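Wear Time of Hearing Protection in a Small Sheet Metal Shop
Rosalinda Mangubat
Submitted 17/10/2020

Shares 15

1. Background

Hearing loss from noise at work builds up slowly and is permanent. Most shops hand out earplugs or earmuffs, and the rating printed on the package is measured in a laboratory with a trained fitter. The rating assumes the protector is worn for the whole exposure. A worker who takes it off for short periods during the shift loses a large share of the protection, whatever the rating says. This project looked at how often that happens and at what point in the job.

2. Site and Method

The work was done in June at Bultov, a fabrication shop that makes ducting and cabinets. Two types of protector were in use: the Heteo foam plug and the Tikkanen banded plug, which hangs around the neck when not inserted. Workers kept the type they already used.

Observations were made by spot check. At each check the observer recorded the task, the type of protector, and whether it was in both ears, in one ear, or out. A total of 2,207 checks were entered. Checks were made every 15 minutes along a fixed walking route so that all stations were covered evenly. Names were not recorded. Checks during breaks were left out of the analysis.

3. Results

Protectors were worn most consistently at the shear and the press brake. Wear was lowest during layout and deburring. Deburring is done with a hand grinder and is one of the louder tasks in the shop, but each piece takes only a short time, and workers often did not put the plugs back in between pieces.

The banded plug was found in one ear more often than the foam plug. It was also put back faster after a conversation. Foam plugs that came out during a conversation were sometimes left out until the next break. 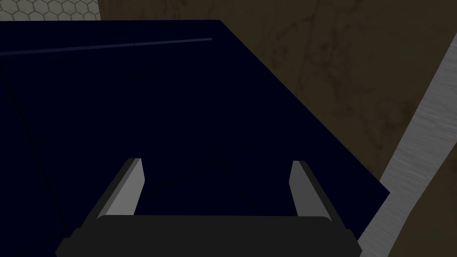
Talking was the most common reason given for removal when workers were asked at the end of the shift. Heat and discomfort came next. Several workers said they could not hear the forklift with foam plugs in, and this should be checked separately.

4. Limits

Workers could see the observer coming, so true wear is probably lower than recorded. Noise levels were taken from the shop's existing survey by Zoltumik and were not measured again. The survey did not cover the deburring bench after it was moved to the north wall.

5. Recommendations

Place a plug dispenser within reach of the deburring bench. Offer the banded type to anyone who has to talk often during the shift. Repeat the noise survey at the new bench location before choosing a higher-rated product.

2 comments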